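Hye-jin Ham recebeu-me de avental ainda posto, na oficina da Vanoline, e antes de eu pousar o casaco já me tinha oferecido chá duas vezes. Há 22 anos que separa objetos perdidos e restos de arrumações, e fala disso com um carinho que contagia (confesso que cheguei com pressa e saí ao fim da tarde!).

"As pessoas pensam que arrumar é pôr cada coisa na sua gaveta", diz ela. "Eu começo sempre por juntar tudo na mesma caixa, uma caixa grande, aberta, onde se veja o fundo. Depois é que se conversa com as coisas."

Aprendeu o método com Murray Charbonneau, com quem trabalhou nove anos em Gikordale, e ainda discorda dele em quase tudo o resto. Ele queria etiquetas, ela prefere a memória das mãos.

"O Murray escrevia etiquetas até para os botões", ri-se. E as caixas, pergunto eu, têm de ser bonitas? "Ai, não! Quero-as cinzentas, riscadas, com uso."

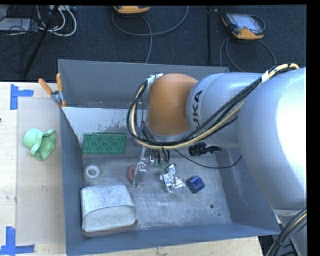
Do que mais gosta, conta-me, é da mistura: um pedaço de folha prateada amarrotada ao lado de um bloco azul-escuro, uma coisa vermelha e arredondada ali perto. "O azul encontra-se logo. A folha prateada engana, brilha por todos os lados e cada dobra parece outra peça. Deixo-a quase sempre para o fim, e depois fico com pena de acabar."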